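The man from Flasance wanted 500 for the reading, payable before he took his coat off. Eskil Lunde paid it in small notes, slowly, so that the fellow would have to stand there and watch.

"Your aunt is anxious to speak," said the man, whose card gave his name as Žydrūnas Petrauskas.

"She never was before."

His aunt had died in December, aged 93 by her own account and 88 by the parish's, and had left him the house at Undadby and a letter saying there was money in it. He had been through the attic twice. He had found 16 umbrellas.

Petrauskas shut his eyes and breathed through his nose. He said he felt water. Eskil said the house was on a lake. He said he felt a name beginning with I, and Eskil, who had left a bill from Isaksson the plumber on the hall table, said nothing at all.

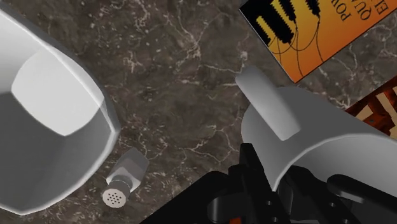

Money, in Eskil's experience, did not hide itself, and the dead had even less reason to be coy about it. Petrauskas had moved on to the kitchen by then and was bending over the worktop beside the big white bowl. He put a finger on one of the pale veins in the dark stone and followed it to where it forked. "A river," he said, "and a parting of the ways."

"It's a worktop," said Eskil.

"For another 2000 I could tell you where it leads."

Eskil went to fetch his coat for him. When he came back the man was on his knees, knocking on the floor, and one of the boards was answering with a different sound.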